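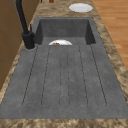

Who does the dishes at a big lunch kitchen? At Tretwood it used to be 7 people, all scrubbing. Now a robot does the plates.

First it practices on a computer. Pretend kitchen, pretend sink, a plate down in the sink with a bit of brown food still on it. Drop one there and nothing smashes!

**So what do the people do now?**

Different stuff. Two of them check plates and fix the robot when it gets stuck. Three moved over to cooking. The other two went to the Hivine kitchen across town, and one of them didnt want to go. That part is hard.

Less sore hands, though. And the kitchen is louder, beeps all day long.

**Try it:** pick a job at your school. Which bits could a robot do? Which bits woud you keep?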